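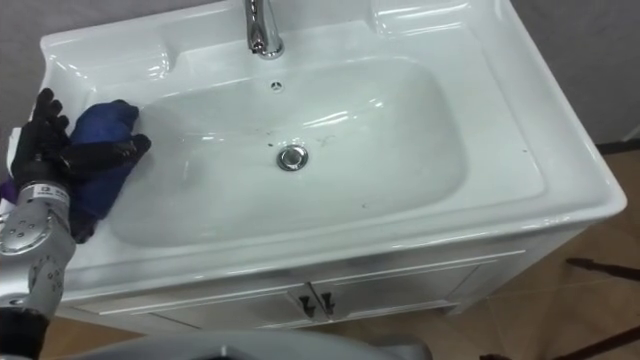
Where in a washbasin does loose debris remain longest during cleaning? On the basin floor near the drain, where the slope is shallow and the stopper ring gives particles an edge to rest against.

## 4. Basin cleaning

### 4.1 Fixture and surfaces

The basin work used a one-piece ceramic top set on a white two-door cabinet. The top has a wide rim on all sides, a rounded rectangular basin, a small overflow hole in the back wall, and a round chrome stopper near the middle of the floor. We chose this form after a survey of bathrooms in Midport rental housing, where Sotelo and Restrepo found one-piece tops in 63 of the units they visited. Vessel basins and undermounted basins are left for later work.

For scoring, we divided the fixture into four zones: the rim and deck, the upper walls, the floor, and the ring around the stopper. The curve where wall meets floor was assigned to the floor. Raters had trouble placing this line in the February pilot, and we moved it upward by the width of a finger before the main sessions. The faucet was left out of the score, although splashes on its base were noted in the session log.

### 4.2 Soiling

Two kinds of soil matter in an ordinary household basin. The first is loose matter such as grit, hair clippings, and dried plant material carried in on the hands. The second is film, mostly soap and toothpaste, which dries into pale streaks and holds loose matter in place. Earlier work on kitchen sinks (Echeverri protocol, version 3) treats these as one load. We kept them apart, as they call for different strokes of the cloth.

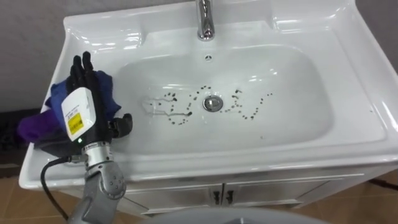 **Figure 2.** Dark specks on the basin floor, on both sides of the drain stopper.

Loose matter was sprinkled by hand from above the basin and was not spread afterward. This gives an uneven load, with clusters and bare patches, and we consider it closer to daily use than the sieved layer used in the Cimen tests. The drawback is that no two starting loads match. Raters therefore scored each zone before and after cleaning, and the results are given as the change in score.

A small amount of water alters the load considerably. Specks that meet a wet track tend to gather along it, and once the track dries they are harder to lift. In the pilot, Mateos scored basins that had been left to dry before wiping and found more matter remaining on the floor than in those wiped directly. The difference on the upper walls was too small to report.

### 4.3 Cloth and stroke

All sessions used a blue cloth from a single batch supplied by Fusier. The cloth was bunched in the hand. A folded cloth has a cleaner edge and reaches the stopper ring more easily, but it opens up on the curved walls and has to be refolded partway through.
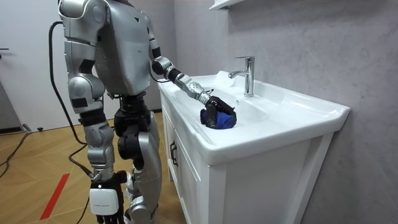 A bunched cloth keeps its shape against the wall and covers the curve without much adjustment. Its weakness is the floor, where the folds push specks ahead of them and leave a thin line at the end of each stroke. Raters described this line in nearly every session log, usually at the front of the basin.

Strokes toward the drain left less behind than strokes across it. The ring itself remained the lowest-scoring zone under both patterns. Nina and Vương, scoring separately, disagreed on the ring more often than on any other zone, mainly over whether matter lodged beneath the edge of the stopper should count. We counted it only when it could be seen from a standing position. The scoring sheet is given in Appendix B.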